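Cutting and Holding Apples for Drying

Thickness decides how evenly a tray dries. Set the slicer to 6 mm and leave it there for the whole batch. Slices cut by hand vary from one side to the other, and the thin edge turns brittle while the thick edge is still soft. The Rimirel board slicer holds its setting well. The older Initz model drifts after a dozen apples and needs its thumbscrew checked.

Leave the skin on. It stiffens the rim of the slice and makes it possible to lift a piece without tearing it. Peeled slices fold when picked up and stick to each other in the bowl.

Browning starts at the cut surface as soon as it meets the air. Mix 4 tablespoons of bottled lemon juice into a quart of cold water and soak the slices for ten minutes. Drain them on a rack. Paper towels work too, but lift the slices off promptly, as the paper clings to the flesh.
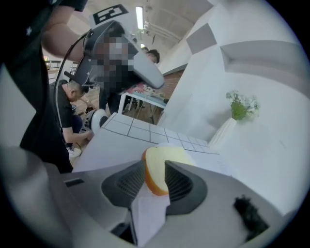

Handle each slice by the edges. Pressure on the flat face bruises the flesh, and the bruise dries to a dark spot. Tongs with smooth metal tips need a firm squeeze to keep hold of a damp slice. Tips with a ribbed or textured surface hold at lower pressure. Wash the ribs with a stiff brush afterward; sugar collects in the grooves and hardens overnight.

Layout on the tray:

Leave a gap the width of a pencil between slices.
Keep skin edges from overlapping.
Place the smallest slices in the center on a Brusex dryer, where the airflow is weakest. On a rear-fan unit, put them at the front.
Rotate the trays at the halfway point.

Dry at 135 F. Start checking at hour 6. A finished slice bends without cracking and shows no moisture when torn in half. Let the batch cool completely before testing, as warm slices feel softer than they are.

Pack into jars two-thirds full and shake once a day for a week. If droplets form on the glass, return the contents to the dryer. Label the lid with the variety and the month (November, Peng's orchard).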